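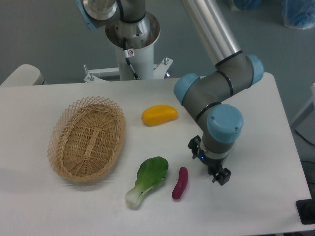 Fake vegetables in a basket: does anyone past the age of six want this?

Started by tinroofpantry

My sister-in-law is restyling her rental kitchen before new photos go up and she has decided it needs a "harvest basket." That means a wicker basket, oval, with fake produce in it. So far she has a yellow pepper, a bok choy and a dark red sweet potato, all pretend. The listing gets 13 nights a month if she's lucky and she thinks this will help. I think guests will pick up the pepper, find out it's fake, and wonder what else in the place is fake.

Am I being a crank? Would you put this on a counter?

Reply from S_Hladun

Not a crank. I stayed in a place near Clultarthorpe with a bowl of fake lemons on the table. I had fish for dinner. I reached for a lemon. You can guess the rest.

Reply from benedita.q

I'm going to disagree with both of you. Real bok choy lasts a couple of days sitting out before it looks like a wet sock. If the basket is there for color, fake is fine, and no guest is cooking the decor. The sweet potato is the one I'd leave out, and only for the reason that it's such a small dark thing. From across a room it'll look like something the dog brought in.

Reply from tinroofpantry

See, the sweet potato is the only one I'd keep! It's a nice deep color. The pepper is what bothers me. Real peppers have shoulders and dents. A rounded one says toy box to me.

Reply from old_stelios

What is the basket like? People spend all their time on the vegetables and then use a bad basket. Half of what gets sold as wicker is paper twist with varnish on it, and it sheds.

Reply from tinroofpantry

Tan and light brown strips, shallow. The weave is pretty tight at the bottom and then it opens up into a lattice at the rim, which flares out. She says rattan. I haven't chewed on it.

Reply from old_stelios

Shallow with a flared rim is a bread basket. Put rolls in it. Three vegetables in a bread basket will slide to the middle and sit there looking lonely, and then she'll go buy more to fill it up. That's how these companies get you. The Gralero starter set is three pieces and nobody stops at three.

Reply from vpetridis

She can stuff the bottom with a dish towel and set the vegetables on top. Takes two minutes. Bok choy goes at the back with the leaf pointing up and over the rim, pepper lying down in front, sweet potato leaning on the pepper. I've done it for a market table and people did stop.

Reply from S_Hladun

People stopped to look at fake vegetables at a market? A market with real vegetables in it?

Reply from vpetridis

It was a pottery stall. The vegetables were there to give the bowls something to do.

Reply from S_Hladun

Fine. Still strange.

Reply from thibault_p

Has anyone mentioned dust yet? I had a set from Karpenko on top of my fridge and the leafy one turned gray by July. You can wipe a pepper. You try wiping a leaf where it joins the stalk. And an open weave basket catches crumbs on top of that. Then it's a cleaning job at every turnover, for a thing that does no work.

Reply from benedita.q

Rinse it under the tap and stand it up to dry. I do mine when I do the dishes. And a dry soft paintbrush gets the crumbs out of a basket rim. This is not a hard life.

Reply from thibault_p

It's one more item on a list, and cleaners charge by the list. I'd also want to know what she paid.

Reply from tinroofpantry

She won't tell me, which I take to be an answer. I found a similar set for 139 with the basket, listed under "artisan." For that money I could keep real onions on the counter for years.

Reply from old_stelios

Real onions, yes. Onions, garlic, real sweet potatoes. They all sit out fine for a good while, they look like food, and a guest can use one. Skip the greens altogether.

Reply from benedita.q

And then the guest leaves one behind the toaster and the next guest meets it. I have run a rental. Plastic or foam, I don't care which, it stays where I put it.

Reply from vpetridis

White table or wood? It matters. On a white top, yellow and green really jump out and the tan basket keeps it from looking cold. On a wood counter the basket just disappears.

Reply from tinroofpantry

White. And okay, I'll give you that one, the colors do show up. I still don't buy that anybody ever booked a kitchen over a pepper.

Reply from thibault_p

They book over the bed and the parking. Tell her to spend it on a pan that isn't scratched.

Reply from tinroofpantry

I did tell her about the pan. She's asking now if there's a fake eggplant.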